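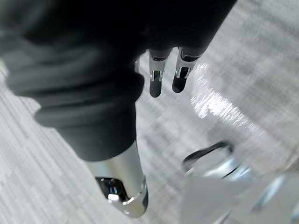
3.2 Survey design and response

The survey of household water use was carried out in March in two districts, Aquino and Reditz. Paper forms were mailed to 1000 addresses, and a reminder card followed to those that had not replied. Households that rent by the month were left out, as their water is billed to the owner.

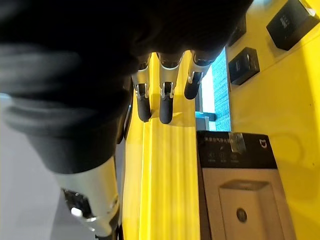
Replies from Reditz came in more slowly, and 18 forms were set aside with no meter reading entered. Agudelo (Section 2) treats such forms as partial replies; we do not. Figure 3 gives monthly use by size of household for the remaining forms.

Figure 3. Monthly water use by size of household, Aquino and Reditz.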